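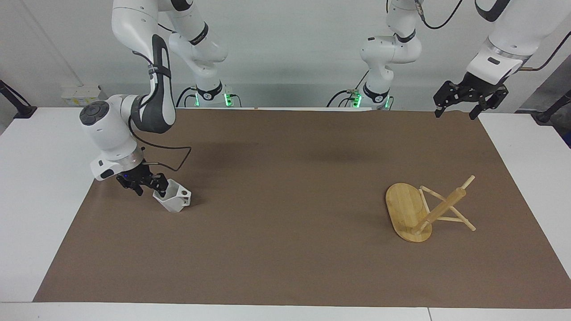 Figure 6.1 A two-arm test station. The right arm has hold of a white holder by its rim; a bamboo folding stand lies on its side on the mat.

Chapter 6
Comparing Grippers on the Same Arm

Suppose a shop has one arm and has to choose between 2 grippers. The catalogs list stroke, force, weight and price. Those numbers matter, but they will not tell you how either gripper handles the parts on your own bench. For that you need a trial, and the trial has to be set up so that the gripper is the only thing that changes.

This chapter shows how to plan and run one. We start with the choice of test objects, move on to how a trial is scored, and finish with the log sheet.

6.1 Picking the test objects

Many first trials use blocks and cylinders. They are easy to buy and easy to measure, and almost any two-finger gripper will pick them up. A better set includes parts with thin edges, slanted faces and openings. The holder in Figure 6.1 is a fair case. The fingers have closed on its rim, so the rest of the part hangs below the grip and sits at a slight tilt. When you score a grasp like that, write down the tilt as well as the hold. A part that stays in the fingers but leans may still miss its place when it is set down.

Objects made of rods and boards raise other problems. The folding stand in the figure has a bamboo board and crossed wooden dowels, and the fingers could close on either one. Decide before the trial which grasp you want, and mark it on a sketch. If you leave it open, two operators will pick two different spots and their results cannot be compared.

6.2 What to keep fixed

Keep the arm, the table surface, the speed and the start position the same for every run. Look at the cables too. In the figure a black cable leaves the right wrist in a loose loop and curls back toward the gripper. A loop needs enough slack for the wrist to turn, but too much can catch on a tall part. Route it the same way for each gripper you test.

On a two-arm station, park the arm you are not using and record where it is. An open gripper hanging over the work area takes up space that the planner has to avoid.

6.3 A worked case

Samah Cherkaoui ran the trials in this chapter at the Bakholm workshop. Her log holds 663 grasps, split between the Birnen gripper and the Pruvent. We use her sheets in the exercises, including the pages with mistakes in them.

Terms to know: stroke, flange, payload, grasp point, start position

Related chapters
Chapter 5: Mounting and Flange Adapters
Chapter 7: Camera Placement
Chapter 8: Controllers and Cycle Time

Comments

Wael Bouzid: Could the log sheet be posted as a separate file? The one in the back of the chapter prints too small.

Kenza Kamel: I used 6.2 with my evening class. We had been changing the speed between runs, so we started over.

Asmaa Farouk: Section 6.1 should mention finger pads. Worn pads changed our scores more than the gripper did.

Meriem Radwan: Pads are in Chapter 5, Asmaa, near the end. I'll add a pointer to 6.1.

© 2023 Farouk Technical Books | Contact | Back to top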